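Festival wants us to play "for exposure" – is a travel fee a normal thing to ask for?

flatpicker_ohio
March 3, 2024

My duo, Natenico, put out a first EP last year. It has 1,681 plays, of which my mother is responsible for a heroic share. We've been offered a slot at Kamiscombe in August: 2 sets, no fee, a food voucher each and "great exposure." It's a five-hour drive. Would asking for gas money get us dropped? And does anyone know if they take a cut of merch?

lowendtheory

Ask. Everybody asks. The person booking the small stage has a small pot of money and will happily keep it if you don't mention it. Be specific: "We'd love to play, can you cover our fuel and one night's room?" is easy to say yes to. "Is there any budget?" is easy to say no to.

We got mileage from them two years ago after one email. No room, but they let us camp behind the stage, next to the generator, so I can report on every hour of that night in detail.

Merch cut should be in the agreement. If it isn't, get it in writing before you print anything.

Blackburn_Bootleg

exposure is what you get if you sleep outside in march. dont do it

sidestage_sue

I'd be a little kinder than the post above. We played a free set at the Rovport (indoor place, holds about 1,000, held forty for us) and got a paid support slot out of it. So it can work – but the slot came from the sound guy liking us, and he'd have liked us just as much if we'd been paid.

Things I'd ask before saying yes: what time each set is, what's playing opposite you, whether they'll list you by name on the poster, and whether you can film. A noon set against the main stage is a rehearsal with parking. If they put you on at six, I'd take the gas money and go.

Also, bring your own extension cord. I don't care what they tell you. 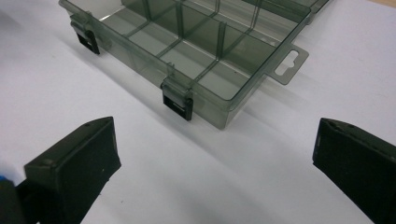 Filed under: Gigs & Touring > Getting Paid

Replies are open to registered members. Please keep contract questions in this section and leave gear swaps to the gear board, where they are argued over at greater length.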